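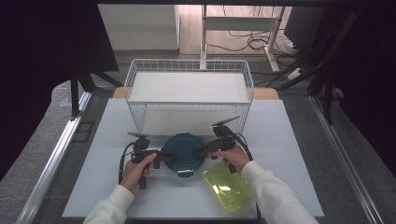 Lids, tubs and the shared kitchen

The residents' kitchen at Breltmont House serves 84 households, and for much of its history its cupboards held more tubs than lids. The housing association that manages the building has now published its first guidance on the storage of food in common areas. It has drawn interest from as far away as Brunirport, where two similar blocks are due to open in September.

The guidance grew out of a survey of the shelves. Staff recorded 141 food containers, many without a matching lid and a good number without a name. Under the new arrangements, each household keeps its containers on its own shelf, and anything left unlabelled at the end of the month is washed and placed in the common stock. Residents may borrow freely from this stock, provided that items are returned clean.

Refrigerated food is dealt with separately. Cooked dishes are to be covered, dated and removed within 2 days. The association considered a longer period but concluded that the refrigerators, which were fitted when the building was smaller, could not support it.

The question of standard sizes proved more difficult. A proposal to buy a single range for the whole building, put forward under the title Poveo, was discussed at length and set aside on grounds of cost. Several households had also brought containers with them from previous homes and did not wish to give them up. The association has instead asked residents to store each lid with its base, even where this takes up more room.

Breltmont's older residents recall a time when leftovers were carried between flats on covered plates, and the plates came back with something else on them. The custom survives on the upper floors. The guidance makes no reference to it, and the association has said that it has no plans to regulate the practice.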